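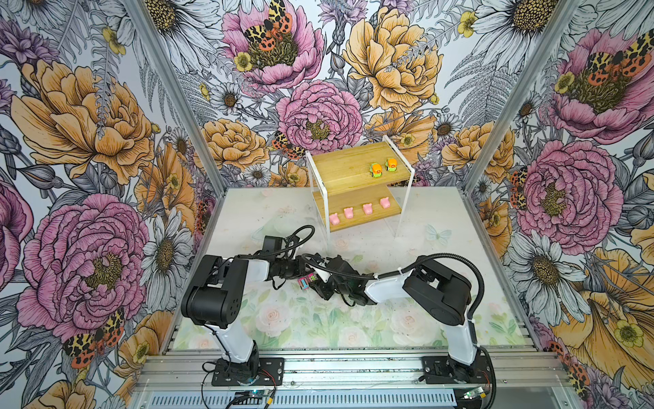
4. Setting up the two-arm cell

Read this section with the cell switched off. The supplier's sheet claims the whole job takes 34 minutes. It took us most of a morning at Nekstead, so don't plan a shift on that figure.

4.1 Rail and arms

1. Check that the aluminium rail sits flat along the front of the enclosure. Press down on each end. If it rocks, pack it before going any further.
2. Bolt each arm to the rail through its black mounting plate. Start all the bolts by hand, then tighten them in turn.
3. Push each arm sideways at the elbow. Any knock you can feel in the plate means a loose bolt, whatever the torque driver told you.
4. Lead the cable over each elbow with enough slack for a full reach. Move the arm through its range by hand and watch the loop at the wrist.

CAUTION: The arms can reach each other. The Bravo software has a collision setting, but we have seen it miss a slow touch between grippers. Keep a hand on the stop switch during any handover.

4.2 Walls, floor and shelf

5. Fit the papered walls against the corner posts. The flower pattern is meant to make the software "robust to clutter". We have yet to see figures for that. Fit them all the same, or your runs won't compare with ours.
6. Lay the printed floor and smooth it from the back. Brush off any specks and crumbs.
7. Stand the two-tier shelf near the back, facing the rail. Cars go on the upper board, pigs along the front of the lower one.

4.3 First handover

8. Run the handover at the slowest speed with one small toy. Stop when the grippers are close and look at the gap from the side – the screen view flatters it.
9. If the grippers meet off-centre, redo step 3 before you touch the offsets. Skendance support will suggest the offsets first.
10. Write the encoder reading for each elbow in the log. Ours were 959 on the left and 1085 on the right.

NOTE: The advice to recheck bolts every 1000 cycles is optimistic. Sille Lund checks them every Monday and still finds one to nip up.

Last updated: Friday, September 11, 2026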